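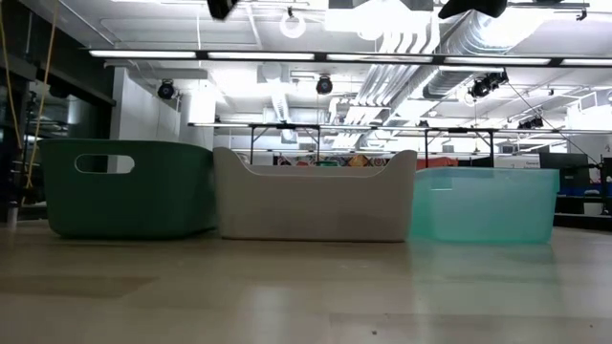 Udden, Tuesday, February 18, 2020

Sulasix is an open-sea rowing race for crews of six, held every summer between Udden harbor and the Reuter light. The course is 53 miles long, out and back, and crews row it in one go with no overnight stop. I've been keeping this entry for a few years now and I've rowed the race twice (badly the first time, a bit less badly the second), so please forgive me if I wander off into boat talk.

Name

The "six" is the crew, and that part is easy. The "Sula" part is what people argue over. Gannets belonged to the genus Sula in older bird books, and there are plenty of gannets out by the light, so most rowers will tell you that's where it comes from. Tyra Haugland, who started the race, had a boat called Sula long before any of this, and I've heard her give both answers on the same evening! I'm leaving both in.

Course

Crews start from the outer breakwater at Udden and head straight for the Reuter light, which they have to leave on their left side. After that it's the same water home again, except it never feels like the same water. The tide turns during the race, and picking when to hug the shore and when to stay out wide is most of the skill. The stretch just past the light is known as the Kitchen, for the way it boils up when the wind is against the current. I have been sick there both times.

Boats and crews

Five people row and one steers, and the crew can trade seats as often as it likes. Fixed seats only – sliding seats were allowed in the first edition and then dropped, which still annoys a couple of the clubs up north. Every boat has to carry a radio, flares, a sea anchor, a bailer and enough drinking water for the whole crew. Mixed crews race in the same class as everyone else, and I think it's a better race for it.

There's no set design for the hull. You see old gig-style boats next to very light modern ones, and the lighter ones usually win when it's flat. When it's rough, well, bet on the old ones.

Money and sponsorship

The race was paid for by entry fees alone until Ikito, the rainwear company, came in as main sponsor. It pays for the safety boats and the radio tracking, and in return its name goes on the bow stickers and the race bibs. The entry fee is 900 kronor per rower, and whatever is left over goes to swimming lessons for kids in the harbor towns. Last year that came to lessons for 494 children, a number I like a lot more than any of the finish times.

Records and results

I used to keep a full table of times in this section, but the older sheets don't agree with each other and I got tired of fixing it. The current race office list only goes back to the change in the seat rule, so anything before that should be read with some care. The rule itself has its own entry, with the old wording in full.

Next race

Entries opened in January and close when the start list is full. The skippers' meeting is held in the old net loft at Udden the evening before the start, and at least 2 people from each crew have to be there. Bring a pencil – the tide notes are read out loud and never printed.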